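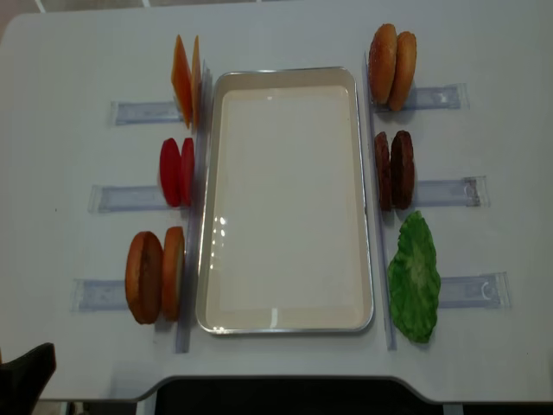 I promised a small review of the Zestik burger station kit, so here is my thread after 7 weeks with it. We bought it from Zarkidum for our lab at Wistside, to have one standard task for testing our arm. You get the clear holders, the two long rails, the tray, the play food and a task sheet. What I like most is the idea that everything stands on its edge. Cheese, tomato and buns on the left, bun tops, patties and lettuce on the right, and the tray between them stays free for the building. For a gripper this is a much kinder start than food lying flat on a table.

2/ The price was 372 euros, without shipping. The arm and gripper are not included, which the shop page says only near the bottom. Please read until the end before you order. My colleague Lacey Tapley did not, and she was waiting for a second parcel.

3/ Setting up is easy, but slow the first time. The sheet gives distances from the tray to each holder, and I advise you to measure them two times. We had one holder a little turned, and our tomato picks were bad for a whole afternoon before Mimoza Perić found it.
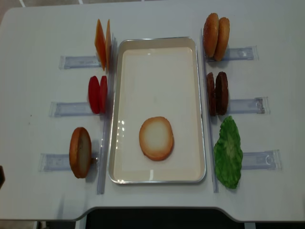

First bun down, cut face up. Cheese, tomato, patties and lettuce still at their places.

4/ The bottom bun is the step I use for checking a new policy. If the arm cannot turn an upright bun and lay it flat in the tray, there is no sense to continue with the rest. Ours lands often a bit to one side. The task sheet accepts this if the bun is fully inside the rim.

5/ The lettuce is the most difficult piece, by far. It is one wavy leaf and it has no good flat side to hold. We lowered the closing speed and it became better, but I still would not show it to visitors without practice.

6/ Lighting: the metal tray gives strong bright spots under ceiling lamps. Our first vision model was confused by them. Melina Gavalas turned off one row of lamps in April and retrained, and this helped more than any change in the code.

7/ We have now more than 2000 episodes recorded with this kit. The patties look like new. The cheese has soft corners, and I would like to buy only the cheese again, but Zarkidum sells only the full food set. I wrote to them about it and wait for the answer.

8/ Would I buy it again? Yes, for a lab which already has an arm and wants a task with many steps. For a school class I find it too expensive. Questions are welcome, I will answer in the evening.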